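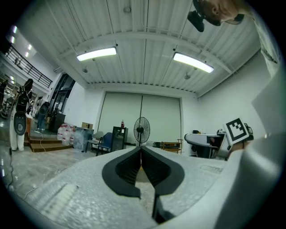 Hullano 招人啦：大开间日常整理，兼职，招 2 位

先说清楚我们要找什么样的人：看见地上有根线会忍不住弯腰把它绕起来，路过垃圾桶会顺手看一眼满没满，椅子歪着坐不下来。如果你读到这儿已经在点头了，那请继续往下看，这份活儿多半就是你的！

我们在 Stotstead，Amissah 楼，一进门就是一个通高的大开间，顶棚是白色的波纹板，钢梁和细撑杆都露在外面，长条日光灯一根一根吊着。我头一回来看场地的时候就喜欢上这个顶，觉得敞亮。搬进来以后才发现敞亮也有敞亮的麻烦：东西没有墙角可以躲，谁放了什么，全屋都看得见。一把椅子随手推到墙边，第二天旁边就多一把，再过几天就多个纸箱，纸箱上面再摞点别的，慢慢就长成了一个“角落”。我们现在有好几个这样的角落，每一个我都能说出它是从哪把椅子开始的。

所以这个岗位的核心，说白了就是管住这些角落。

具体做什么

每次来先绕场一圈，从双开门那边开始，沿着墙走，走到有楼梯的平台那头。这一圈不用急着动手，先看。看哪里又堆起来了，看过道还通不通，看立式风扇是不是又被人推到门正前方去了（这件事我提醒过很多遍，包括提醒我自己）。看完再收，顺手的先收，拿不准的放到白桌子上，贴张纸条问一句“谁的？”，等有人认领。认领不到的东西怎么处理，我们有一套土办法，来了当面讲，写出来太长。

桶装水是个老大难。空桶和满桶混在一起放在地上，有人换完水就近一搁，换水的师傅来了也分不清。我希望有人能把它们分成两堆，空的一堆满的一堆，离门近一点，别挡道。满桶不轻，搬不动就叫人，千万别逞强，我们这儿愿意搭把手的人多的是。

椅子归位。办公椅原来是哪张桌子的就推回哪张桌子，蓝的灰的我都无所谓，有椅子坐就行。但是别停在过道上，也别堵着上平台的台阶。

纸箱压扁。这个我可以单独写一页。大家拆完快递特别喜欢把空箱子“先放一下”，这一下能放到 March 之后去。能压扁的都压扁，捆起来，放到后门外面的回收处。里头还有东西的箱子不要动，在外面写个“有货”就好。

柜子上面不放东西。零散的小瓶子小罐子找到主人，还回去，或者收进柜子里。

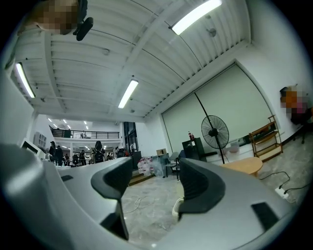 上面说的是大开间里天天要碰的，二层那一圈平时归楼上的同事自己管，你不用上去收，除非他们喊你。有时候会有人从栏杆边探头问你要把剪刀或者要卷胶带，能找到就给，找不到也别跑断腿。工位区也是同样的道理：桌面是个人的，不动，不擦，不替人叠文件；桌子底下和桌子之间的地面归你。人多的时候那一片会比较挤，几个人站着聊，几个人坐着忙，你大可以先去收别处，等他们散了再回来，或者直接说一句“让一让我扫个地”，没有人会不高兴。

接下来讲线。

讲线之前我得先道个歉，因为我们的线真的很多。白的细的，黑的粗的，绕着圈躺在地上，有几处我自己走过去都要低头看脚。插线板在桌子底下，转换插头有的插着有的就搁在地板上。我想请你做的是这样：正在用的线，不拔，沿着桌腿或者墙根理顺，能用扎带固定的就固定，过道上实在绕不开的就贴一段地面胶带；没人用的线，绕成圈，扎好，按长短放进盒子。绕线手法不限，八字绕、绕手肘、绕椅背都可以，只要下一个人抽出来的时候不打结。

收线的盒子我们叫它 Darnis，这是前一位同事给整理体系起的名字，来历已经没人记得清了，反正现在大家都这么叫，“放回 Darnis 里去”就是放回原位的意思。整套标签一共 82 张，每张对应一个盒子或者一层搁板，你来了第一个星期可以慢慢熟悉，不考试。标签磨花了就重写一张，字写得工整的朋友请在报名时特别注明，我会很高兴（现在的标签大半是我写的，什么水平你来了就知道）。

再讲垃圾。大开间里大小垃圾桶分散在各处，有放在弧形木桌旁边的小桶，也有靠墙的大桶。小桶看着不起眼，满得最快，包装纸揉一揉往里一丢，体积一下就上去了。收小桶的顺序随你，我个人习惯从桌边开始，一路往门口走，走到门口手里那个大袋子也就差不多满了，直接拎出去。盖子要能合上，合不上就说明该换袋子了。袋口翻到桶沿外面，压平，这样丢东西的时候袋子不会滑下去。

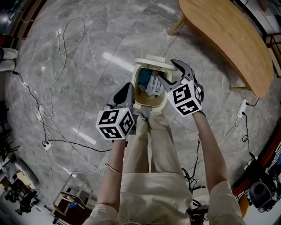
弧形木桌旁的米白色小垃圾桶，翻盖开着。

纸类另外收，干净的纸和包装进纸袋，吃剩的东西和沾了汤水的一律进大桶。发现有人丢错了也不用追究，挑出来就完了，要是同一种错天天出现，跟我说，我去桶上贴张字大一点的纸。

时间和钱

早上来，赶在大家把屋子铺满之前。绕场加收垃圾，熟练以后 40 分钟左右能走完，剩下的时间拿来理线、压箱子、补标签，还有处理那张白桌子上越攒越多的“谁的？”。中午之前收工，不加班，偶尔下午有访客要来的话会提前问你方不方便多留一会儿，不方便就算了，按次另结。

报酬是每人每月 2789，按月发，不拖。午饭跟我们一起吃，水随便喝（桶在哪儿你应该比我清楚了）。手套、扎带、胶带、记号笔都由我们买，你用着不顺手想换别的款式，发个链接过来就行。

两个人怎么分工你们自己商量。可以一人管地面一人管台面，也可以轮着来，一个早班一个晚点到。我只看屋子，不看排班表。

要求

能站，能走，能弯腰，地面有地砖也有水泥，走一圈下来脚会累，建议穿软底鞋。长裤长袖随意，别穿拖鞋，线多的地方容易勾到。

不怕吵。风扇开起来有声音，人说话也有声音。戴耳机听东西完全没问题，只要有人喊你的时候能听见。

有分寸感，知道哪些东西可以挪，哪些东西得先问一嘴。这一条比有没有经验重要得多。以前在仓库、图书馆、幼儿园、餐馆后厨干过的都欢迎，在家里收拾了半辈子屋子的也欢迎，年龄上限没有，成年就行。

不要求会英语，不要求会用表格，标签看得懂就够了。

怎么报名

写一段话发给 Hullano 前台的邮箱，标题写“整理”两个字。不用简历，真的不用。我想看的是：你最近一次把一个乱七八糟的地方收拾出来，是从哪里下手的，最后卡在什么东西上舍不得扔或者不知道该放哪儿。写三五句就够，写一大篇我也会看完。有照片可以附，没有也不要紧，别为了报名特意去收拾。

收到以后我会回信约你早上过来走一圈，就是前面说的那一圈，从双开门走到楼梯平台，边走边聊，你看到什么想动手的直接告诉我。走完喝杯水，坐下来谈时间。这一趟不算试工，也不让你白干活，车费凭票找我报。

地址是 Stotstead，Amissah 楼底层，进来找不到人就喊一声，屋子大，喊大声点。想带朋友一起报名的，请各写各的，在信里提一句你们认识就行。人招满了我会把这页撤下来，页面还在就是还在招。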